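Anyone else's shop getting robot arms? What happens to the sorters?
Posted October 5, 2019 -- 11 comments

I sort stems at Pugh, the silk flower place in Pilville. Management is trying out robot arms at the sorting table, and I've been moved to "feeding and checking." Same pay so far, but I'm bored and kind of worried. 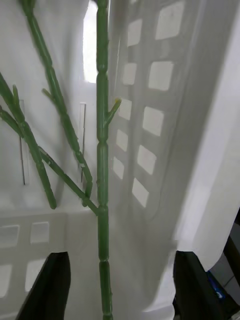 I've done this job 11 years and I'm fast! Do I push for training now or wait and see?

Mared Wynne
Share (20)

Push now. We went through this at Drelport in December. The people who learned to restart the arms and fix a bad grip kept their hours, and the ones who waited got whatever shifts were left. 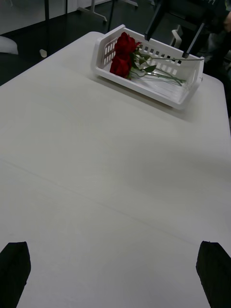 Get the pay part in writing too -- my boss "forgot" ours. And ask who covers the table on breaks, that one got ugly.

Tudur Gronow
Share (20)

they're slow, you'll be fine lol. ours did 200 stems a shift and then somebody had to redo the hydrangeas
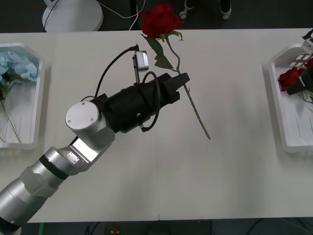

Rose in the gripper, hydrangeas in the tray on the left.

stukonell_nights
Share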